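Out & About > Open Days > Tufa Street Makers

Reading time: 2 min

Search this site Go

I've walked past the old Trosent building on Tufa Street for years and never once been inside, so when the picture framers and print sellers opened their doors for a day in May I was there at 10 with a coffee and no plan at all.

Wubit Moges took our group round the ground floor first. She cuts mats by hand and let us all have a go (mine had a wobble in one corner you could see from the car park). The colour samples alone go on forever – I had no idea there were 53 whites!
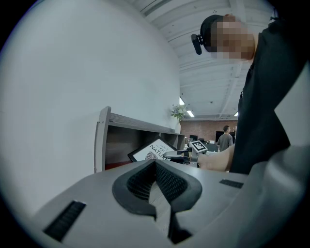

Prints and frames upstairs

Upstairs is more my speed. Eldana Gebretsadik talked us through plant prints and why a plain white mat suits them, and I came away wanting to redo my whole hallway. She's firmly against hanging anything small on a big wall. Prop it on a shelf, she reckons, and move it when you get bored.

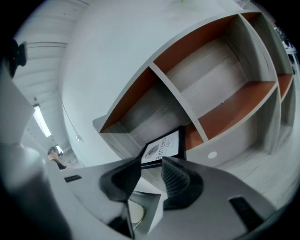
Framed print in the grey and white bookshelf.

We finished with a cuppa and a slice of very good lemon cake, and a long chat about glass. Ordinary glass is fine for most homes, apparently, but keep your favourites out of harsh sun. I bought two cards and a little offcut of mat board for four dollars.
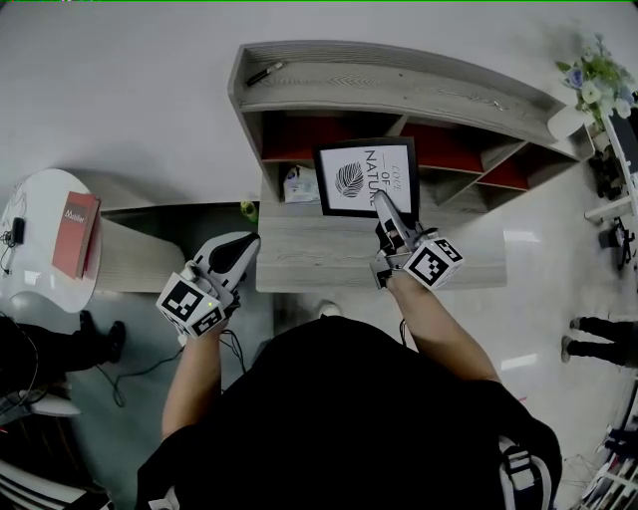 Saron Negash wrote in to say the mat cutting fills up fast, so put your name down at the front desk before you head upstairs.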